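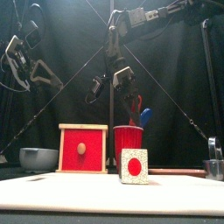 Slide 2 - Why I fell for band weaving

Say hello, thank Hilkka Pelkonen for the invitation, hold up the red band before saying anything else. Let people look at it.

I came to this by accident! I was in Landetti to look at rugs, it rained, and Marjatta Ojala sat me down at her kitchen table with a rigid heddle and a ball of wool. Three hours later I had a crooked strip as long as my arm and I was completely hooked.

Slide 3 - What a band was for

Tying stockings, swaddling babies, closing sacks, holding up aprons. Everyday stuff, and still people put so much pattern into it - stars, ladders, little hooks. Pass the apron tie along the front row here.

Slide 4 - The Puvier notebooks

351 patterns, drawn on squared paper in pencil. Slow down on this one, it's my favorite part. Each row is a pick, each dark square is a pattern thread lifted. Merike Rozīte read the margin notes for me (lots of complaints about bad dye).

Show the 15-thread star. Then the same star with 12 - see how it leans?

Slide 5 - Reading a pattern aloud

Get the room to clap it. Up, down, up, up. It sounds silly and it works so well for beginners.

Slide 6 - Wool or linen

Linen for the ground, wool for the pattern. The wool puffs up and covers the gaps. Tihomir Atanasov prefers cotton, mention his samples on the side table.

If time is short skip to slide 8.

Slide 7 - The long band

900 pattern repeats, made over one winter, finished in February. Unroll it down the aisle, ask Yolanda Ticona to take the other end.

Slide 8 - Questions, then heddles out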